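Zisden Operations
A short thread on automation in our returns and kitting department, and on what has changed for the people who work there.

1/ Zisden processes returned accessory kits for its customers at the Madmont building. Each kit comes back as a mix of wires, rubber bands and small hardware. Until last spring, all of it was sorted by hand, at benches, by a team working in two shifts.

2/ The department now runs two-arm sorting cells alongside the hand benches. The cells take the first pass on mixed material. People take everything the cells set aside, and they make the final check on every kit that leaves the building.

3/ Before the first cell was installed, we put three commitments in writing. No position in the department would be removed as a result of the project. Training would take place on paid time. Any operator could stop a cell without asking a supervisor. All three remain in force.

4/ Reginald Holloway, who leads the department, asked that the written commitments be posted at the time clock as well as on the company intranet. They have been there since January.

5/ The job titles have changed. Sorters who completed the 84-hour course are now cell operators and are paid at the higher grade. Those who preferred to stay at the benches have done so at their existing grade, with the same hours. The course will be offered again to anyone who passed on it the first time.

6/ The physical work has changed too. Operators report less time bent over a bench and more time on their feet, walking between cells. We had planned for the first and gave too little thought to the second. Floor mats and sit-stand stools were added after the operators raised it — they should have been there at the start.

7/ Throughput is a fair question. On a good shift a cell handles nearly 800 pieces. An experienced sorter is still faster on tangled material, and work is assigned with that in mind.

8/ Tangles are where most of the operators' skill goes. Wires and elastic bands catch on one another, and a strand held by one gripper may still be attached to a bundle held by the other. Operators decide when to let the arms continue and when to stop and clear the bundle by hand.
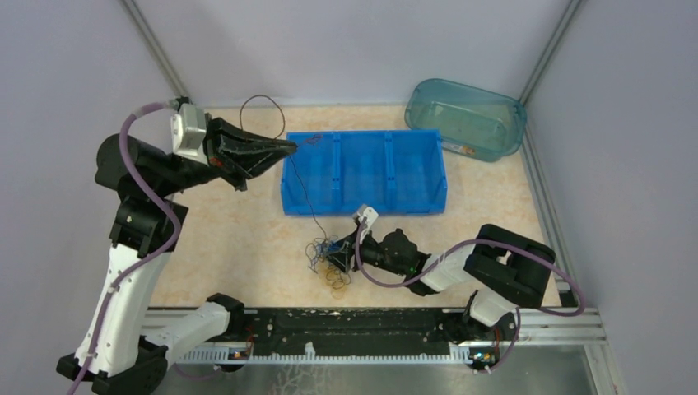 9/ What operators have asked for

Marisol Van Dusen collected comments from both shifts. The most frequent request was for a say in how material is grouped before it reaches a cell. Operators now set that grouping themselves at the start of each shift, and the schedule allows 20 minutes for it.

10/ The second request concerned monitoring. Cell records are used to maintain the equipment and to improve sorting. They are not used in individual performance reviews. Employees who believe otherwise has occurred should contact Caoimhe Mac Mathúna in Human Resources.

11/ Open items: noise near the north wall, a clearer handover note between shifts, and the pay grade for operators who train others. Deming Han is responsible for the first two. The third is under discussion with employee representatives, and we will post the result in this thread.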